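Bremside Parish Register Transcriptions

README for release 4

What this is

A plain-text transcription of the baptism, marriage and burial registers of Bremside, starting in 1741, when the oldest surviving book begins. Earlier books are mentioned in a churchwarden's note but have not been found. The work was done from microfilm printouts, with the original volumes checked where the film was too dark to read.

Each line is one register entry. The files are tab-separated and will open in any spreadsheet program. Set the import to UTF-8 or the accented letters will come out wrong.

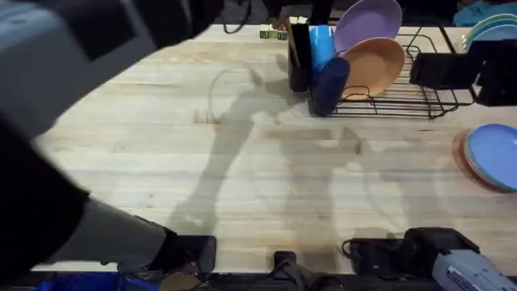 Dates before the calendar change are given as written, with no adjustment of the year. If you merge these files with another parish, check how the other transcriber handled January to March.

Files

baptisms.tsv — child, parents, abode, father's trade where given
marriages.tsv — both parties, parish of each, witnesses
burials.tsv — name, abode, age where given
places.tsv — farm and hamlet names with their variant spellings
queries.tsv — readings we are not sure of

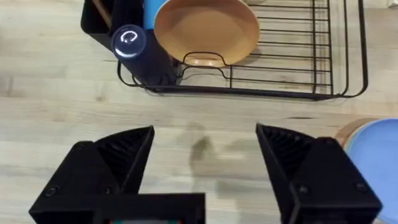

Transcription rules

Surnames are copied letter for letter. We did not standardize them, so the same family can turn up under several spellings. Use the surname_group column if you want them together. The groups were made by hand by Fadi Qaisi and are his best judgment, so treat them as a search aid only.

First names written short (Wm, Jno, Eliz) are left short in the name column and spelled out in name_full. Square brackets mark anything we supplied. A question mark inside brackets means a guess. Three dots mean the paper is torn or the ink is gone.

Margin notes go in the notes column, including the ones in a later hand. Latin entries are kept in Latin.

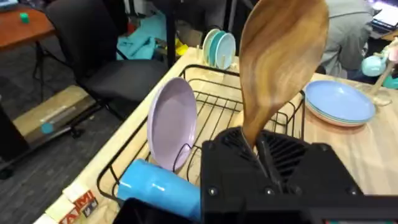 Notes on release 4
By Arwel Pritchard
17/12/2018

The main change is to the burials. Two leaves had been filmed out of order and we had given their entries to the wrong year. Abbas Daneshvar noticed it while comparing the curate's handwriting. The entries have been moved and their ID numbers kept, so the IDs in that stretch no longer run in date order. Please don't sort on them.

The place list has also been redone. Cukness was being treated as a farm in this parish, but the marriage entries make it clear that it was a separate settlement with its own chapel. Old links to it still work.

Corrections sent in up to the end of November are included. Anything later will wait for the next release.

Known problems

Ages at burial are often rounded by the clerk. Infants buried before baptism are sometimes entered with no first name; the name field is blank in those rows — this is not a missing value. The marriage witnesses have been proofread once, everything else twice.

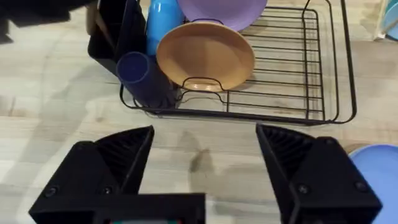 Use and credit

Free to copy for family history, teaching and research. Please name the release number, because row counts change between releases. Send corrections to Arwel Pritchard with the entry ID and your reading. A copy of the register page helps if you have one.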